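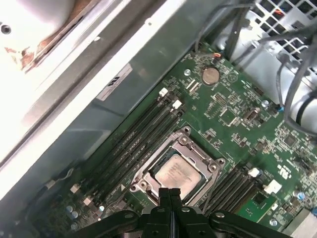
8 March 2023

Well, the server is finally open and I've been fussing over it most of the day, so this will be a messy entry. My neck is killing me and I've had far too much tea.

I bought it from a clearance place in Dralton last June, paid 193 dollars for it, and then let it sit under the stairs with a blanket over it like a parrot. Every time I got the vacuum out I stubbed a toe on it. So this morning I thought, right, either it gets looked after or it goes to the tip. I cleared off the bench, found the good lamp, and off came the lid.

I do love the inside of a computer. It's a bit like looking down at a town from a plane – all those long black memory slots in rows like streets, and the little silver coin battery sitting there like a water tank. I've put that battery on the shopping list, by the way. I've no idea how old it is and they cost next to nothing, so in goes a fresh one. Must remember to write down the clock settings first (I never do, and then I'm cross for an hour).

The bit I've been dreading is the processor. I've done plenty of desktops, but server sockets make me nervous with their levers and the big metal frame and the thought of all those tiny contacts underneath. I read the service notes twice, then went and hung out a load of washing, then read them again. Gintarė Sakalauskas lent me her grounding strap, which pinches, but I promised her I'd wear it.

And the paste! Whoever had this thing before me must have put it on with a butter knife. There's still a smear over the top of the chip and I want every bit of it gone before the new stuff goes on. I've got coffee filters and a bottle of the strong alcohol from the chemist, and I'm going to take it slowly, a little wipe at a time.

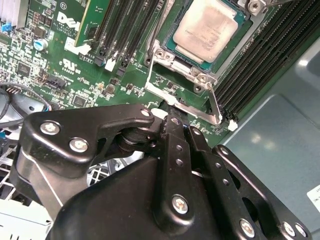
Mesfin Mamo reckons I'm being far too precious about it, and that a pea-sized blob and a steady hand is all anybody ever needed. He told me over the phone that he did 33 of them in one week when he was at Vumon, and the only one that gave him any grief was the one he'd rushed before lunch. I said that rather proved my point. He said to stop reading and get on with it, and could he please have his torch back.

Memory next, I suppose. Nour Yammine has a box of sticks she says I can go through, though I'll have to check they're the right sort before I get excited. I'd like this to hold all the family photos and Dad's tapes once I've copied them over – there are 108 of those, and I've only done the first shelf.

Pasta for tea again. Bench left as it is, lamp off, door shut so the cat can't get in.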